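The Spoonful That Costs More Than Dinner

The jar arrives in a box that could hold a watch. Inside is a booklet, a numbered card and 7 ounces of honey from the hills behind Skakusside, sold under the name Geditz. The card says mine is jar 883 of 2054. I have no way to check that, and neither do you.

Small-batch honey has been creeping up in price for years, and the sales talk has crept up with it. Geditz promises calm, better sleep and "seasonal balance," a phrase I asked the company to define. The reply was polite and ran to three paragraphs. It did not contain a definition.

What you are told to do is simple enough. Take one level spoonful before bed, on its own, and let it sit on the tongue. No tea, no toast. The booklet spends four pages on this.

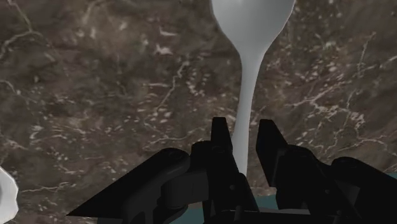 I did it every night through June. I slept the way I always sleep in June, which is badly, with the window open and the neighbor's dog going off at five. The honey tasted good. It was dark and a little bitter at the back, closer to molasses than to the stuff in the plastic squeeze bottle.

Haoran Pan has kept bees outside Anulska since he was a teenager and sells from a table at the end of his driveway. He charges up to a quarter of what Geditz does. "People ask me what it cures," he told me. "I say it cures plain toast." He doesn't think the expensive jars are fake. He thinks they are honey, and that the rest is printing.

Yutong Yu, who buys for the Tkachenko grocery stores, was more generous -- to a point. Her customers like a story, she said, and a hillside with a name sells better than one without. But she passed on Geditz after asking for lab results and getting a video of a meadow.

I still have half the jar. Last week I put some on a pork chop, against the booklet's advice, and it was the best use I've found for it so far.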